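Brullport, 17/08/2020

The Ebrahimi programme at the Gilach Institute has entered its second stage, in which a robotic arm is guided through household tasks and each attempt is stored as an example for a learning system. Omid Farahani, who directs the work, received us at the Brullport site and set out how the collection is organised.

"The system learns from what it is given," he said. "If every example begins from the same layout, it will learn that layout and very little else." Toy food and tableware are therefore set out afresh before each attempt, and the operator is handed a written instruction naming one item and its destination.

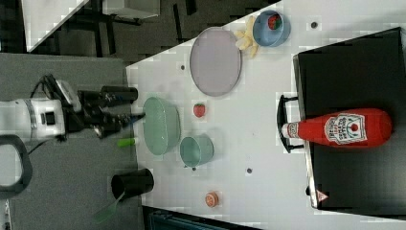 Ruken asked whether failed attempts should be kept at all, as a learner might copy the faults along with the rest. Mr Farahani replied that they are kept but marked separately, and that 444 had been set aside in this way by the end of June. "A dropped item is useful to us, provided that it is labelled as a dropped item."

The target for the present stage is 3000 accepted examples, divided among 12 tasks. Operators work in sessions of no more than two hours. Mr Farahani considers the limit necessary: "Tired hands make hesitant movements, and the hesitation goes into the record."

Views from the wrist are stored together with those from the side of the table. Small items can be hidden from one and plain in the other.

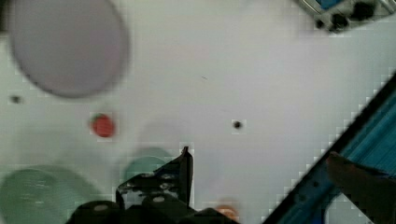
The two records must also agree in time. A delay between them is corrected before an example is accepted, and where it cannot be corrected the attempt is repeated. "We lost eight days to this in the first stage," Mr Farahani said. "The checks are now made at the start of each session."

The next stage will introduce instructions with two steps.

Related items
Ebrahimi programme: first stage report
Guidance for new operators at Brullport
Labelling of failed attempts: revised rules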